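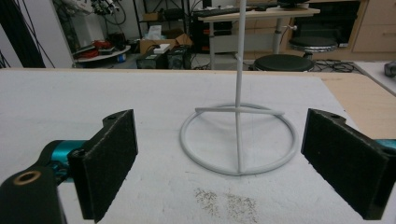

Bench and stand check, back workroom
December 8, 2019

I did this round on my own and on a Sunday, so apologies if the comments ramble. Same sheet as in July, with the old item on ladders taken off (we don't have one anymore). OK means OK. LOOK means I want a second pair of eyes on it. FIX means please don't leave it for me to find next time!

1. Stand, base ring sits flat - OK
I pushed down on the ring on all sides and it didn't rock. Last round it did, and that was only a crumb of something caught under the rim, so wipe before you judge.

2. Stand, upright rod and crossbar - LOOK
The rod is firm where it meets the crossbar, but I'd like somebody with stronger hands than mine to try it. It's a tall thin thing on a small footprint and I never quite trust those. Please don't hang anything heavy off it until this one is signed.

3. Stand, paint - OK
White, no sharp flakes that I could feel. Run a finger along it, gently.

4. White work surface, clean - FIX
Specks in front of the ring, little grayish ones, in two patches. I don't know what they are and I'm not going to guess. Brush and pan, then a barely damp cloth. Don't blow on them, I know it's tempting.

5. White work surface, lies flat on the table - OK
No curled corners. There's bare wood showing past the edge and that's fine, the sheet was never meant to cover the lot.

6. Marks and stains on the sheet - LOOK
Brownish smudges toward one corner, plus the faint blue line down the middle. I'm leaving the line alone. The smudges I'd like gone, or else we order a new sheet from Brastura, who have them up to 115 cm wide.
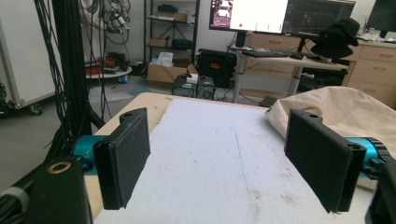
Yến Phùng asks whether we could just flip the sheet over before spending money on a new one, and adds that the Brastura ones shed for the first week anyway. Good point, both halves. I'll flip it and write down what the underside looks like. If it's no better, we order.

7. Cloth on the table - FIX
The beige one, all bunched up. Fold it or put it away! A loose cloth next to a tall stand is how stands come down - one tug and over it goes.

8. Cabinet on casters - LOOK
Casters turn freely. I couldn't tell if the brake was holding or if the floor just happens to be level there. Give it a shove with your hip and write down what it does.

9. Cables by the black upright - OK
They hang down alongside the pole and I didn't find a nick in the ones I could reach. I didn't climb on anything to check the top (see above re: ladder).

10. Cables on the floor near the stools - FIX
Coiled, but coiled where feet go. Please move them in under the desk. I've caught my toe there 2 times this fall and I even knew they were there.

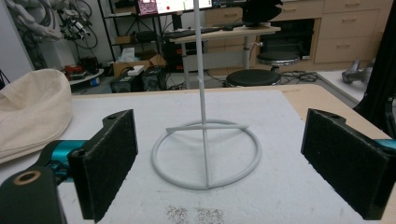 Oddur Mogensen: I'd move the stools before the cables. If they went against the wall, you'd have no reason to walk through there in the first place.

Fine by me, try it for a week. I'm leaving item 10 as FIX until one or the other has moved.

11. Shelving, heavy things low - OK
Cardboard box and tissues are on the lower levels. Keep it that way.

12. Fabric bin on the table - LOOK
Soft sides, so it slumps. Does it need to live up there? I'd be happier with it on a shelf.

Next round goes to İlker Duman. The blank sheets are in the Paltholm folder, and please use the ones with the wide comment column.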